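Joni Hirvonen had his mouth full of rye bread when I asked him about the stall. He held up one finger, swallowed, and said, "Which one?"
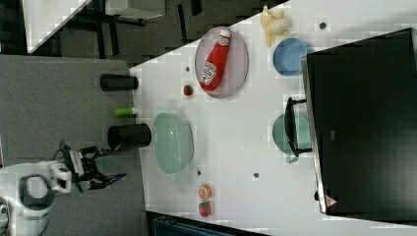

## The one in May

I'd come up to Grodari to talk about toy kitchens, more or less. Joni and his colleague Hildegard Rathjen teach a robot arm to put things away – bowls, cups, a plastic strawberry, the ketchup bottle everybody seems to love – and I had a nice, light piece in mind. Then somebody mentioned that the gripper had closed on Hildegard's hand in May, and well, that was the end of my nice, light piece!

"It didn't hurt much," Hildegard told me. She's very calm about it (calmer than I would be). "It hurt afterward, when I thought about it."

The arm had been told to pick up a cup. It stopped short with its fingers open, and the screen said it was paused. Hildegard waited a bit, reached in to move the cup closer, and the fingers shut on her knuckles.

"So I'm standing there going 'Joni, Joni, Joni,'" she said, "and he thinks I'm asking for coffee."

## Paused, but not really

I asked what "paused" is supposed to mean, and Joni made a face. The software they use, Hirnport, had stopped sending new moves to the arm, so as far as the screen was concerned all was well. But the gripper takes its orders on a separate line, and one close command was still sitting there waiting. It had been stuck for 17 seconds.

"I would've bet my bike that line was empty," he said. "We cleared the arm's list on every pause. The gripper had its own list, and we'd just never cleared that one. Four lines of code! I wrote it, so you can put my name on it."

They got her hand out by hitting the red stop button and backing the fingers off by hand. She had a bruise and a sore thumb, and she was typing again the next morning. The force limit had been set at up to 100 newtons, left over from an earlier job with heavier parts, and it's a lot lower now.

## Trying to make it happen again

What I liked was that they didn't just patch it and go home. Asif Jadoon, who looks after the test bench, ran the same pause 300 times with a foam block where her hand had been. The old code bit the foam on 4 of those runs.

"Which is horrible," Asif said, "as you could work here for weeks and never see it."

The new code drops everything on a pause, gripper included, and the screen won't say "paused" until the gripper has answered back. There's a house rule too: no hands near the table unless the stop button is in. Hildegard wrote that one on the wall herself, in marker.

I asked her if she still trusts the thing.

"I trust the button," she said, and went off to find her lunch.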